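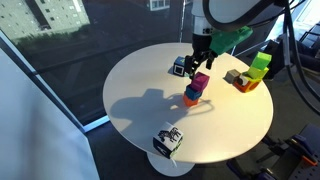 Gerrit Van der Merwe

3. What Counts as a Tower

Anyone who has argued with a four-year-old about blocks knows that "stacked" is a contested term. The literature has mostly stayed out of the argument. Makhubela scores a tower by height alone, which rewards the builder who gets lucky once and penalizes the one who builds low and straight. We wanted a scheme that would look at how each block sits on the one under it, and we were prepared to be tedious about it.

Figure 3. Three-block tower of orange, blue and magenta on the round table. The magenta cube sits slightly offset and tilted on the blue. Scored as a tower under our rules, with a deduction the first author still considers generous.

Our collection has 3,772 arrangements, all built on small round tables. We like round tables. They have no corners, so a builder can't line things up with an edge and call it skill. Each arrangement was scored by two raters working from the Drastum sheet, which we shortened from four pages to one after the September pilot, when both raters were found to be skipping to the last page anyway.

A tower, for our purposes, is two or more blocks, each resting mainly on the one below. 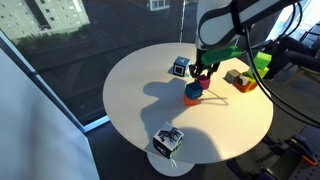

Everything else is a cluster, a word we chose for its lack of ambition. Clusters gave us most of our trouble. In the group to the right of the tower in Figure 3, a yellow block lies at an angle with a lime green cube on top of it, and the raters spent 18 minutes on whether this was a second tower or an accident. The sheet now caps such discussions at 8 minutes, after which the arrangement goes down as a cluster.

Blocks standing apart from the rest, such as the large zebra cube near the front of the same table, are recorded as bystanders and don't affect the score. One rater objected that the zebra was the best thing on the table. We noted the objection and made no change to the sheet.

Agreement between raters on a second pass through 100 arrangements is reported in Section 4, along with the cases we gave up on.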